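Notes on the Two-Instrument Rig

Aug 18, 2026

The control box for the suturing rig has been rebuilt in full, and the work carried out at the Tondport shared workshop since April is set out in this post.

The original wiring was not satisfactory. Motor and sensor leads ran through the same loom, and the left instrument would twitch whenever the right one was driven quickly. The leads have now been separated and the sensor side screened. Chanida Jitpraphai kindly lent a crimping tool and corrected two of my connectors.

The drive cables were replaced at the same time. The old set had stretched, with the result that the jaws closed later than commanded. The new cables were pre-loaded overnight before fitting - a step I had previously omitted - and the tension is now checked after every 11 hours of running. The controller reads the joints at around 2000 times a second.

Tying remains the slowest part of the work. One instrument must hold still while the other brings the thread round, and a short tail is easily lost.

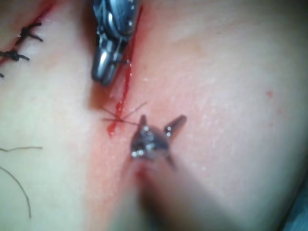
Oranuch Thepsuriya has proposed that the thread be wrapped at a lower speed and the final pull be made with both wrists moving together. I have written this as a separate routine, 359 lines in its present form, and it will replace the old one once the limits on pulling force have been agreed. The foot pedal also requires attention, as its spring is weak and its bracket was made from the wrong drawing.

Related posts
Choosing Cable for Small Wrists
The Findinano Motor Boards: First Impressions
A Revised Pedal Bracket

Contact | Copyright Zekmont Notes | Back to top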